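What the Coupon Drawer Knows

My mother's kitchen had one drawer that did not open all the way, and I have inherited both the drawer's contents and its attitude.
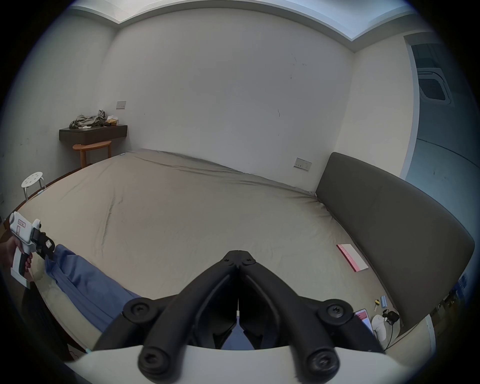 Posted by Bernadette Carré in Household, Money | 6 comments

I spent most of June trying to return a kettle. The kettle was a Mallell, it cost 50 dollars, and it had developed a habit of switching itself off just before the water boiled, like a guest who leaves before the dishes. The box said "hassle-free guarantee." I have learned to read "hassle-free" as a description of the company's experience.

Step one was the receipt. My mother kept every receipt she was ever handed, and I used to tease her for it. She could have told you what she paid for a bath mat at Coste and which cashier sulked. I had a receipt for the toaster, a receipt for a different toaster, and a coupon for 30 cents off a brand of soup they stopped making when I was in college.

Step two was the phone line. I was caller 197, a number the recording announced with some pride. The hold music was a pan flute. When a person finally came on, she asked whether I had tried filling the kettle. I said I had been leaning that way.

She wanted a serial number. It was on the bottom, in gray print on gray plastic, and I read it to her upside down with a flashlight in my teeth. She said that model was handled by another department. The other department closes at four.

My sister thinks I should have bought a new one the first morning and gone on with my life. She may have a point, but she also pays for three streaming services she can't name.

They're sending a voucher. It can only be spent on another Mallell, so I've put it in the drawer with the soup.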